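## Notes from the club ladder

Well, we have a new name at the top of the singles ladder, and if you had told me back in January that it would be Ulla Forsberg I would have bought you a coffee and asked you to sit down for a minute. She started the winter on the bottom half of page two! She has played 29 ladder matches since then (I went back through the sheets to check, and my eyes are still recovering) and the last of them was the one everybody stayed late to watch.

I had a seat by the far net post, the one with the wobbly leg, and I'm glad I did. Ulla dropped the first set 6-2 and looked flat. Her serve was landing short, she was getting pushed back behind the baseline, and the Ornum crowd, who had come over to Rarngate in two cars and made enough noise for ten, were already talking about dinner. Then she started coming in behind her backhand slice. I've been on the wrong side of that slice and let me tell you, it does not come up. You bend your knees, you think you've got it, and it's past your shoelaces.

She took the second set 7-5 and the third 6-4, saving two break points in the last game with first serves down the middle. I clapped so hard I lost my pencil, so if my score notes for the third set are a little thin, now you know why.
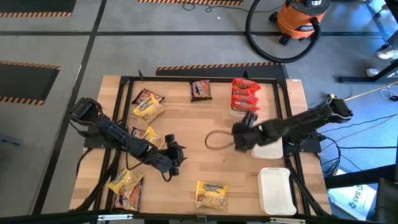
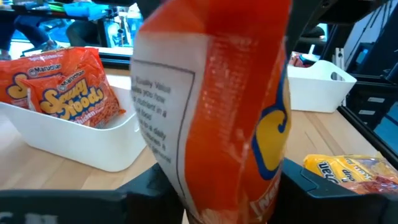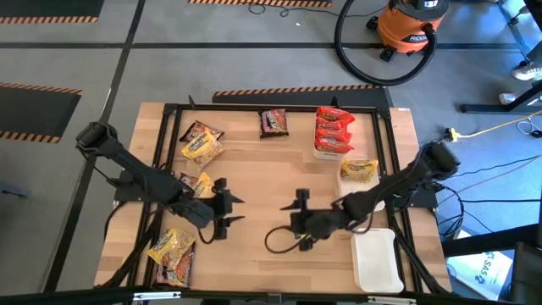 Doubles has been a messier story. We lost both rubbers away at Druson, the second one in a tiebreak that went to 11-9, and I say this with love: we have got to stop leaving the middle of the court open. Pick who takes the ball down the center before the point starts. Say it out loud. My partner and I went a whole set being terribly polite to each other ("yours!" "no, yours!") and it cost us three games at the very least.

The return match is at home, first balls at 6:30 in the evening, and we'll be on courts 1 and 2 because the lights on 3 are still flickering. Please get there early enough to warm up properly. Druson like to hit hard from the first point, and it took us four games last time to get used to the pace.

A few people have asked whether the ladder rules are changing now that it's busier. They aren't. You can still challenge up to three places above you, you still have two weeks to get the match played, and the winner still writes the score on the sheet by the door. Please write it so I can read it. One result last month looked like 6-4, 6-0 or possibly 8-4, G-0.

Ulla's first challenger has signed up already, and I'm told they've been practicing low volleys. Good luck with that!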